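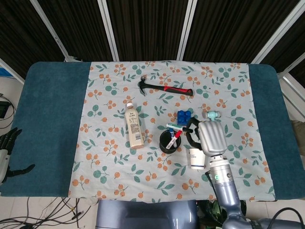

Home recording > Mixing and mastering

Topic: Mastering engineer wants stems, I only have the stereo mix

Posted by hoiyan_keys
September 4, 2022

Hello everyone. I am finishing my first EP, five songs, piano and voice with a little bit of synth. I wrote to a mastering studio called Ditport and they asked me for stems. I don't have stems for two of the songs. The computer that had the sessions died in March and I could save only the stereo files, 24 bit WAV.

My question is: is it normal that they ask for stems? I thought mastering was done from the stereo mix. They also want 50 dollars more per song for it. I want to be fair to them, maybe I have understood the words wrongly.

Liu Hoi-yan

Reply by phelan_l
It's normal for some and not for others. Stem mastering is a separate service. Ask for the regular one and send your stereo WAVs. If they say no, go somewhere else.

Reply by Kukar
I disagree a little. With piano and voice, stems are very useful. If the voice is two dB too loud, the engineer can't repair it from the stereo file without hurting the piano. I paid for stems on my last record and I would pay again.

Reply by phelan_l
If the voice is two dB too loud then the mix isn't finished. Fix the mix. I don't want a mastering engineer deciding how loud my singer is.

Reply by Kukar
She can't fix the mix on two of the songs, she wrote that the sessions are gone.

Reply by phelan_l
Then she can't send stems for those two either, so what are we arguing about?

Reply by hoiyan_keys
Please don't fight because of me :) For the three other songs I could make stems. But then I am worried that the EP will sound like two different records. Is this a real problem or do I imagine it?

Reply by daichi_m
It can be a real problem. I had the same thing with a four-song release. My friend Akihiko Kuroda mastered it and he told me to send everything in stereo, so he could treat all the songs the same way. I was happy with the result. The only thing he asked was to remove the limiter I had put on the master bus. Do your two old files have a limiter on them?

Reply by hoiyan_keys
One has it, I think. The waveform looks very flat on the top. The other one has peaks at minus 6.

Reply by daichi_m
The flat one will be the difficult one. Send it anyway and tell them. Maybe you have an older bounce in an email or on your phone? I once found mine in a message to the drummer.

Reply by Oratile M
Check your cloud trash too. And when you bounce the three others, leave the fades long. My reverb tail was cut on track 3 and I noticed it after 18 people had already bought the download.

Reply by Kukar
I still say ask Ditport what they would do with the stems before you refuse. The answer will tell you if they are worth the money.

Reply by hoiyan_keys
I asked them now. They said stereo is okay for all five, at the regular price, and they want to hear the flat one first. I also found an older bounce of it in an email to my sister! It has a different second verse, but the level is much better. Now I must decide which verse I like.

Reply by phelan_l
Post both, we'll argue about that next.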